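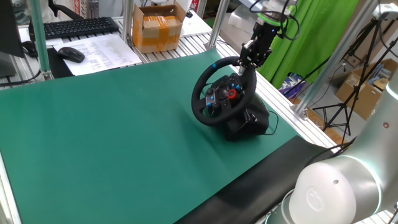 Posstead Hall: a dance hall and what's left of it
Local History Project, Semester 2, final report

Background
Posstead Hall is on the rise just past the Correa turnoff, corrugated iron, stage at the north end, supper room tacked on the side. Built by the family who ran the Posstead station, which was 4000 acres at its biggest. Shearers' dances first, then the public ones. Most people in Correa over seventy seem to have danced there or met someone there. House band was the Dasora Players. They had the Saturday-night spot for years and also did weddings, wool sale nights, the odd funeral.

Aim
Work out when the hall was used as a music venue, who for, and what survives. Also whether there's enough for a heritage nomination. I ran out of time on the nomination part, see end.

Sources
- The hall's visitor book. One volume only, 1551 signatures, starts partway through so there was an earlier one. Nobody at the historical society has it.
- The Dasora Players' set lists. 263 tunes named across them, with lots of double ups under different names. "Flulterico" is on nearly every list, usualy last before supper.
- Shire rate books, on microfilm.
- Two recorded interviews, both former dancers, who asked to stay anonymous.

What I found
Rate books have the hall listed separately from the homestead once the station was broken up. Before that it's just "outbuildings", so no build date from that source. The homestead went to a new owner and the hall came with it. Hay was kept in it. Floor survived because the hay was up on pallets, according to one interview. The other interview says the floor was relaid. Couldn't settle that one, would need someone to get underneath and look at the joists.

Stage is original. The piano isn't, it came from the Correa school when the school got a new one.

"Flulterico" gave me the most trouble. It's a schottische, both dancers could hum it and the two versions match except for the last four bars. No sheet music anywhere. I checked the state library catalogue and a couple of tune books, nothing. My guess is that the band made it up or renamed something older. Only a guess, the tune would have to be compared properly by somebody who can read music better than me.
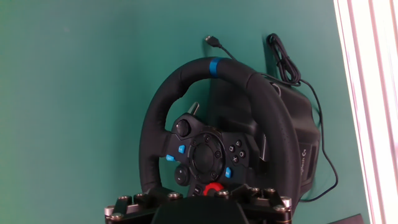 Is the hall open to visitors?
Only by arrangement through the historical society, apart from the September open day, when the doors are open from 10 am and there's afternoon tea in the supper room.

Problems
Microfilm reader was out of order for a good part of the semester. Visitor book handwriting is terrible in places, and I've left the unreadable names as blanks in the spreadsheet. Should of asked about the set lists earlier, they were in a biscuit tin in the society's back cupboard the whole time.

Still to do
Heritage nomination form (the first section is filled in). Get "Flulterico" notated from the recordings. Find the first visitor book, if it exists. Photocopies of the set lists go back to the society with a copy of this report.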